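5.2 Open-Day Demonstration at Utbridge

The second deployment took place in April, during the public open day at the Utbridge site. Unlike the laboratory trials reported in Section 5.1, the kitchen was used by visitors throughout the session, and lighting and floor clutter were left as found. The system ran from 10:00 to 16:30 with two stops, one for a battery exchange and one for a planned restart of the perception stack.

The task set consisted of loading and unloading the dishwasher, clearing the counter, and returning items to a drawer. Visitors could choose the next task from a tablet running the Oketance front end, but could not choose the object. Object selection stayed with the planner so that the distribution of grasps would remain comparable with the laboratory data. Cameron Moncrieff operated the safety stop for the whole session, and Nesrin Ersoy annotated outcomes live, using the same codes as in Table 3.

Of 949 grasp attempts, 679 were completed without intervention. The remainder were divided between aborted approaches, which the controller ended by itself, and stops requested by the operator. Aborted approaches were more frequent in the early afternoon, when the number of visitors near the counter was highest. We attribute most of this to the conservative person-distance threshold - it had been set for the demonstration and was not tuned afterward - and not to grasp quality.

Latency between task selection and first arm motion was longer than in the laboratory. The Dumitrescu scheduler waits for a clear workspace before it commits to a trajectory, and visitors leaning over the counter repeatedly reset this wait. Several asked whether the robot had frozen. For later demonstrations Noelia Herrero added a status line to the tablet showing the reason for each wait, but this was not available on the day and has no effect on the figures given here.

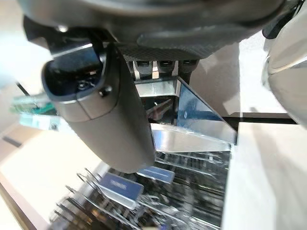 Figure 7. Wrist camera view at the dishwasher rack during the Utbridge session.

Reflective items were the hardest class in the set, as they had been in the laboratory. The depth estimate on polished surfaces follows whatever the surface reflects, and the segmentation mask tends to split along the boundary between two reflections. The object in Fig. 7 combines both difficulties: its flat silver plate returns strong white light, while the angled pane beside it is a deep blue mirror. The rack tines underneath are blurred by motion, so the wires offer little stable texture against which the lower edge of the plate could be located. For frames of this kind the fused estimate was replaced with the last valid one, for up to five frames, after which the approach was aborted.

The wrist recordings from the session were reviewed by Vira Panasiuk and Doina Obradović independently, and disagreements were settled by a third pass. The review produced 1,674 labeled segments, 477 of which involve reflective objects. These were added to the Koketti training split only after the evaluation in Section 6 had been completed. No visitor input other than the task selection was logged.

One limitation should be noted. Visitors tended to select dishwasher tasks over drawer tasks, and the drawer results from Utbridge are therefore too few to support a separate comparison. They are included in the pooled totals and are not discussed further.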